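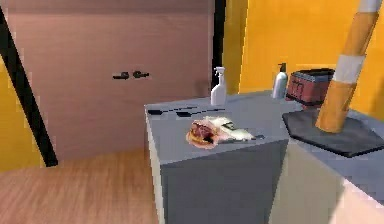 Firel Scene Pack for kitchens: notes after two months

23 Dec 2025

I have been running the kitchen module of the Firel Scene Pack since the trial licence came through, and the licence is up for renewal in February, so I need to decide whether to pay for it. These are the notes I made along the way, tidied a little.

The pack is a set of simulated rooms for testing robot manipulation policies. You load a room, drop in your own arm model, and the pack handles the furniture, the objects, the lighting and the resets. The kitchen module has 108 layouts. Each is a combination of walls, floor, counters and doors, and on top of that a placement script scatters objects from the library. You can fix the seed or let it run free. I fix the seed for anything I intend to compare and write it in the log next to the commit number.

Installation took an evening. The installer wants its own Python environment and will complain at length if it finds another one active. The documentation says 400 MB of assets, and that figure covers the geometry only. Textures arrive separately the first time you open a layout, so the first launch sits on a grey window for several minutes. Leave it alone. I killed it twice before reading the release notes.

Object library

The objects are ordinary kitchen things: a toaster, a spray bottle with a trigger head, a pump dispenser, thin dark utensils, food in a paper wrapper. Then there is the odd item that has no business on a worktop, such as an orange and white banded pole on a hexagonal base. The script draws these from a separate list called "distractors", and you can set how often they turn up. I have left the setting at its default. A policy that only works when the counter holds sensible objects is of limited use to me.

Meshes are decent at arm's length. The wrapped food is the best of them to look at, with proper creases in the paper, and the worst to grasp. Its collision shape is a convex hull round the bun and the wrapper together, so the fingers stop well short of where the paper appears to be. On a parallel gripper this shows up as contact force with a visible gap. There is an option to swap in a decomposed hull. It helps, and it costs you a noticeable amount of step time if several such objects are in play.

The utensils have the opposite problem. They are thin, they lie flat, and with the default contact margin they can settle slightly into the worktop. Raising the margin cures the sinking and makes them skate when pushed. I settled on a value between the two and stopped fiddling.

Articulated parts

Doors have real hinges and lever handles. Double doors are modelled as two leaves, and each handle has its own joint. The levers return under a spring whose stiffness is listed in the asset file but ignored by the loader in the version I started with. This was corrected in an update in November. If you have results for door tasks from before then, rerun them.

The toaster is a rigid body. The pump on the dispenser does not depress, and neither does the trigger on the spray bottle. None of this is hidden, as the asset sheet lists which parts move, but the product page is less clear on the point and I would have liked to know before I planned a spray bottle task.

Randomisation

Wall and floor colours vary a good deal. Yellow walls come up more often than I would expect from an even draw, and I have not found the weighting. Lighting is flatter than any kitchen I have worked in. Shadows are soft, highlights are mild, and there is no direct sun through a window in any layout I opened. For a policy that takes colour images as input this matters. I add my own directional light through the scene hook, which is four lines of code and works as described.

Speed and stability

I ran 1063 episodes of a plain pick-and-place task over a fortnight, on one desktop card. Two of them hung at reset, both with the same seed, and both cleared when I changed it. I reported it and got a reply the next morning with a patch file attached. Memory creeps up over long runs, so I restart the process between batches.

Compared with Plerton

Before this I used the Plerton rooms, which are cheaper and have better lighting. Plerton has fewer layouts and its doors are decoration. Importing an arm is also slower work: the Tsuchiya arm I use came into Firel with its joint limits intact, and in Plerton I had to enter them by hand. If your tasks stay on the worktop and you care mostly about images, Plerton is still a reasonable choice.

Price

The single-seat licence is fair for the kitchen module alone. The bundle adds the office and workshop modules, and I have no use for either. Support is included for the first year. Resale is through Milness in this country – they invoice promptly, which I cannot say of everyone.

I will renew the single seat. The spray bottle task is on hold until I have built a trigger joint myself, and I will post the asset file when it stops exploding on contact.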